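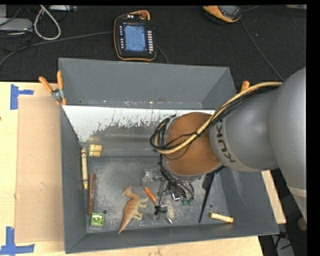 Rondance Parts Washing Trays and Drain Pans

Sold by Grarnley Shop Supply. In stock, most sizes. The deep one is on back order till October, sorry.

What it is: a steel pan for cleaning greasy stuff in. Bearings, chain, carb bodies, mower decks if you buy big enough. Sloped sides so the dirty solvent runs down to the floor and out the drain. Fits on a bench or on our Trinurwood stand (sold seperately, see further down).

We've sold these for years. Same pan, new label. The old listing said Skjelbred on it, that was the previous maker. Rondance bought the tooling and kept the shape. If you have a Skjelbred pan your lids and screens will still fit.

Sizes

Small – fits a sink cabinet. Good for bike shops and gun cleaning.
Medium – the one most people want. Takes a small engine block with room for your hands.
Large – two-person lift when full. Please measure your doorway.
Deep – back order. Call and we'll put you on the list.

Full dimensions are on the PDF sheet. The PDF still has the old part numbers on page 2, ignore those and go by the ones in the cart.

Load rating is 50 lb for the small. The others are on the sheet.

Finish

Two choices, powder coat or bare. Powder coat looks nicer for the first year. Solvent doesn't bother it much but dropping a brake drum on it does. Bare steel needs a wipe of oil now and then or you get surface rust, mostly in the corners. Both clean up the same.

No stainless. We get asked every week. The maker quoted us on it and the price was silly.

Drains

Comes with a plug and a gasket. Threaded fitting is extra, order the drain kit if you want a hose on it. Kit has the fitting, a brass valve, 6 feet of hose and two clamps. Hose is rated for mineral spirits and water based cleaner. Not for lacquer thinner! Not for gasoline either, and please don't wash parts in gasoline, ever.

Hand tighten the plug then a quarter turn. If you go further you'll split the gasket and then it weeps all night. Spare gaskets come in a bag of 20.

What to use in it

Water based degreaser, warm – fine
Mineral spirits – fine, lid on when you walk away
Diesel – works, stinks
Carb dip – short soaks only, powder coat will lift
Strong acid rust remover – no. Use a plastic tub

Always read the can. Gloves and eye protection, and open the big door.

Lid

The lid is flat sheet with a rolled edge. Sits on top, doesn't lock. There is a fusible link version that drops shut if things get hot, and your fire inspector may want that one depending on where you are. We don't know your local code. Ask before you order, lids are not returnable once the link has been fitted.

Trinurwood stand

Welded frame, four feet, adjustable. Puts the rim at elbow height for most people. Shelf underneath for the bucket. Ships flat with the legs off, you need a 9/16 wrench and somebody to hold the other end. The hardware bag is taped inside one of the legs. Look there before you call us about missing bolts.

Casters fit the same holes. Locking ones only, a rolling pan of solvent is no fun.

Care

Drain it when the sludge gets up to the screen. Scrape with plastic, a putty knife takes the coating right off. Bag the sludge and take it wherever your county takes oily waste. Touch up paint is a gray rattle can, close match but not perfect.

Scratches don't matter. Pinholes do. If you see damp underneath, empty it and check the seams first, then the drain.

Shipping

Small and medium go by ground. Large goes freight, and freight means curbside. The driver won't bring it in. If you have no dock and no forklift say so in the order notes and we'll add a liftgate. Check for dents before you sign. Write the damage on the slip, even if the driver is in a hurry, we can't file a claim otherwise.

Order by noon and it usally leaves same day.

Returns

30 days, clean and dry, you pay the freight back. If it has had solvent in it we can't take it, carrier won't touch it.

Customer notes

"Second one I've bought. First one is still going at my brother's place. Wish the screen had a handle." – medium, bare

"Stand was easy. Instructions were for a different stand." – Trinurwood

(Correct instructions are going in the box now. If you got the wrong ones email us and we'll send the right sheet.)

"Came with a dent in the rim, they sent another lid the same week." – small, powder coat

Questions on fit or lead time, ask for Patricio Aranda at the parts counter. He has the old Skjelbred catalog and can match up pretty much anything. Email is faster than phone in the mornings.

Prices updated Thursday, August 5, 2021. Steel keeps moving so quotes are good for two weeks.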